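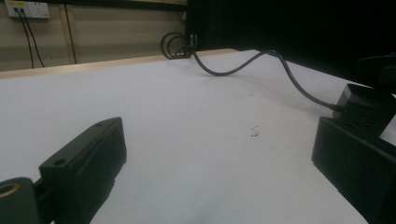
Kistcombe opens its white-topped work tables to home crafters this March

I'm Hazel Gallagher, and I've wanted to share this one for ages! From March, our bench room at Kistcombe is open to anybody with a project and no space at home (my own kitchen table is buried, so I get it). Bring your mending, your models, your half-finished whatever.

The tops are pale and smooth, so a dropped screw is easy to spot. 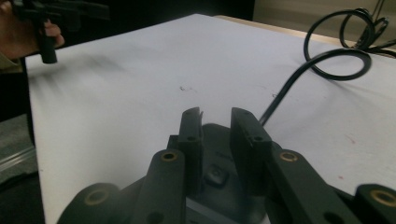 One of the white tabletops at Kistcombe.

My favourite is the Hadau, a light wooden table with a white board over most of it. Boards wipe down with a damp cloth, and you can book a table for up to 70 minutes.

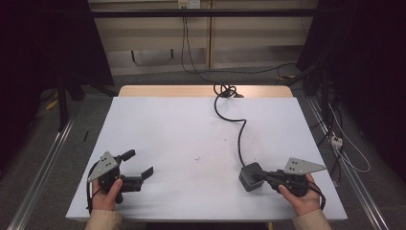 Bookings and enquiries

Ask for me at the Kistcombe front desk, extension 2334. Colour swatches for the new stools are there too, if you'd like a vote.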